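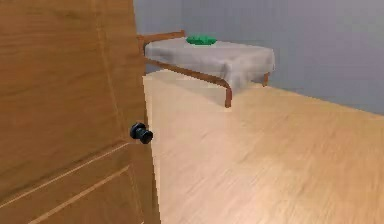 2 min read

I finally got along to the Bamport open day in August, and I'm still thinking about doors. Yep, doors! The Sikora team have their robot practising them in simulation, and visitors could pull up a stool and watch the big screen. A brown panelled door with a round black knob, partly open onto a pale timber floor, and past it a low bentwood table under a crumpled greyish cloth with something bright green sitting on top. I found it weirdly absorbing.

Zbigniew Głowacki ran our session (26 of us squished into the demo room) and he was very patient with my questions. Round knobs are a pain, he reckons, much worse than lever handles. They'd put it through nearly 600 virtual doors before morning tea, with the colour of the walls and the light shuffled between goes. My favourite bit was getting to choose the next door ourselves – I asked for a sticky one, like my laundry at home.

The Kesthorpe crew are hosting the next visit and I've already put my name down. Bring a jumper, the demo room's freezing!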